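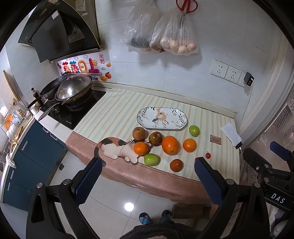 Speaker notes -- "Showing, not telling: what we learned teaching by hand"
Lededness meetup, May 2026. Slot is 3 talks in, straight after the break, so give people a minute to sit down with their coffee.

OPENING (leave title slide up)
Thank you so much for having me, it's lovely to see a full room. Ask for a show of hands: who has taught a kid to tie their shoes? Keep the hands up if you did it by explaining. Wait for the laugh, then carry on. Most of us take hold of the laces and do it slowly, and that's very nearly my whole talk.

SLIDE 2 -- Two ways of showing
At Trondeck we started with remote control: one person at a leader arm, the robot copying across the room. It's good fun and I still love it, but you're reaching through a bit of lag and you can't feel a thing. On a good day we got 70 usable demonstrations. With the hand-held gripper, same task, same hours, we got 120. Pause here, people like to write that down.

SLIDE 3 -- Why fruit
Everybody asks! Pears have a stem and a lean to them, apples are slippery little beggars, and an orange will roll if you so much as look at it. Oranges and apples go onto the plate one at a time, any order you like. Mention the cat toy too -- a soft thing lying right beside the fruit makes you plan your approach, and you find your wrist coming in from the other side without having decided to.
(If we're running late, skip the bit about grip pads. It's my favourite bit, so be strict.)

SLIDE 4 -- Real kitchens
Striped cloth, patterned plate, shiny floor tiles throwing the light back at you. Our lab bench in April was plain grey and the policy was hopeless the moment it met a tablecloth. Tell the Gisler story: 403 demonstrations, all on that one bench, and we had to start again. Be kind to ourselves about it.

SLIDE 5 -- How to hold the thing
Slow down before contact. Close the fingers all the way, then lift. Don't fix a fumble in a hurry; let the recovery be part of the demo, because the robot will fumble as well and it needs to have seen someone get out of trouble.

SLIDE 6 -- What's next
Jurance is our shared task list, open to anyone who'd like to add their own kitchen chores. Put the sign-up page on screen and leave it there through questions.

Likely question: does remote control still have a place? Yes -- heavy lifting, and anywhere you wouldn't want your own hands.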